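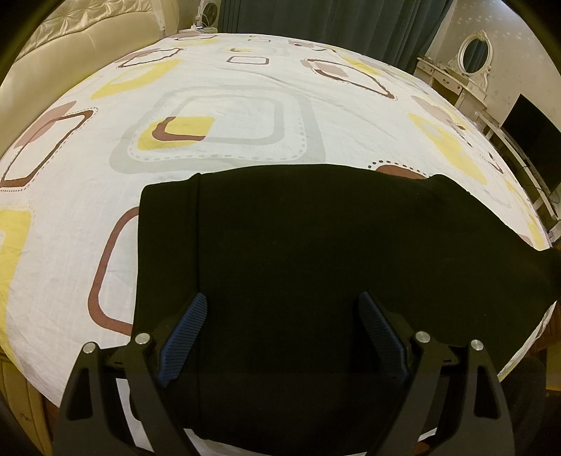 The doorbell that knows my face

Last updated: 2 May 2023

So my apartment building in Bravdale got a new entry system, and I have feelings about it. The old one was a keypad with a worn-out 4. The new one is a camera from Jireck that matches your face against a list of residents and pops the lock. It's fast, I'll give it that!

My neighbor Vikas loves it (he always has groceries in both arms). I was fine with it too, until I read the privacy notice taped up by the mailboxes. Every visit gets logged, matched or not, and the logs are kept for 300 days. That includes the mail carrier, my sister, and the kid who sells candy bars in November. None of them signed anything.

I emailed the management office and asked who can look at the logs. Gaurav Agarwal wrote back the same afternoon, very politely, and said "authorized staff and partners." Which partners? He's checking. I also asked for a plain key fob instead, and that they do offer – for 25 dollars, plus a form that wants a photo of my face. I laughed out loud at my desk.

I paid for the fob and left the photo box blank. We'll see if they take it. If you live in a building with one of these, ask for the retention period in writing and tell me what you got. I'm collecting answers in the comments.

We use cookies to remember your preferences. Accept | Manage

Recent posts
My library card has an app now
Turning off ad tracking on my mom's phone
Why I quit the Flindusa loyalty program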